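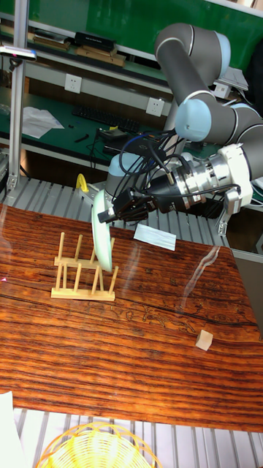 Pudell Plate Rack: Fault Episodes

Version 4, last changed October 6, 2024

What this is

Pudell is a set of 259 recordings of an arm trying to put a plate into a wooden dish rack. In 200 of them it manages. The remaining 59 are why you are reading this file, and why Minhas now buys its plates in bulk.

What went wrong

The place-plate routine lowers the wrist until it feels resistance, then lets go. A slot gives resistance. So does the top of a peg, and so does the table. The routine treats all three as a job well done and writes "success" to the log with great confidence.

We found this in February, after five plates and a lot of blaming the rack.

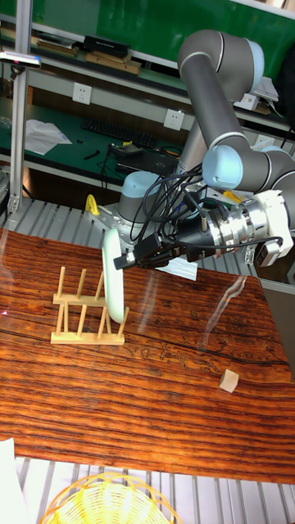
Wrist low at the right-hand end of the rack.

Labels

outcome_log: what the robot claimed
outcome_human: what a person saw on the video
contact: slot, peg, table or unknown

Where the first two disagree, believe the person. Please don't train on outcome_log — the Vodholm baseline did, and is now very good at claiming things.

Safety

Hotulov firmware before the February update ignores the force limit while the gripper is opening. Keep hands away from the rack until the arm has gone back to its rest pose, and wear eye protection. Broken china travels.

Known gaps

One rack, one table. Episodes with a late stop press have no force data after the press.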